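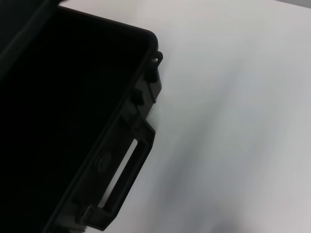 A black hard-shell case, open.

I moved back to Gikutville last October, and the first thing I missed was the library being open at night. When I was a kid it stayed open until nine. Now it shuts at 6, and if you work in Benavides like I do, you can forget it. I get off the highway at twenty past and drive by a dark building I pay taxes for.

I know the argument. Evenings are slow, and staff cost money. Well sure, they're slow now! Cut the hours for long enough and people quit trying the door, and then somebody at town hall points at the low numbers and cuts them again. We did the same thing to the Trirnard bus — it went from every half hour to every hour to a sign on a pole.

And please don't tell me everything's online. My neighbor's kids do their homework on one phone between the two of them. I have decent internet and I still want a big table, a lamp and other people quietly turning pages. I can't get that at home (I have a dog and a drum-playing teenager), and the coffee place wants me to buy something every hour.

What I'd like is pretty small. Stay open until nine, two nights a week, for one full year. Put it on a banner so folks hear about it. If it flops after a year, fine, I'll shut up and buy a lamp.

Comments

wivetti_lane
Yes please. I work shifts and haven't been inside since they changed it.

porchlight402
Two nights is fair but who pays? The roads on my side of town are a mess.

Reader2908
They could open at noon on those days and it would cost the same. Mornings are dead anyway.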